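Paper grain

Paper grain, also called grain direction or machine direction, is the direction in which most of the fibers in a sheet of paper lie.

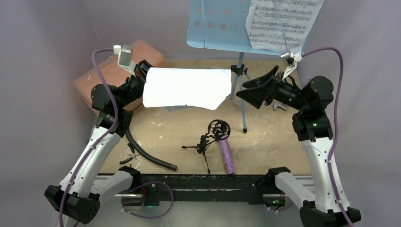 Formation

On a paper machine, diluted pulp flows onto a moving wire screen. The fibers tend to line up with the travel of the screen, and the alignment is fixed as the web drains and dries. Sheets made by hand in a mold have little or no grain.

Properties

Paper is stiffer and stronger in tension along the grain. It tears in a straighter line with the grain and folds more cleanly parallel to it. Fibers swell mainly in width when they take up moisture, so a sheet expands more across the grain than along it.

Notation

A sheet is called grain long when the fibers run parallel to its longer side and grain short when they run parallel to the shorter side. Some mills underline the grain dimension on the label or print it last.

Testing

In the strip test, two narrow strips are cut at right angles from one sheet and held together at one end. The strip that droops more was cut across the grain. In the moisture test, one face of a small square is dampened, and the square curls around an axis parallel to the grain.

See also: Bookbinding; Calendering; Pulp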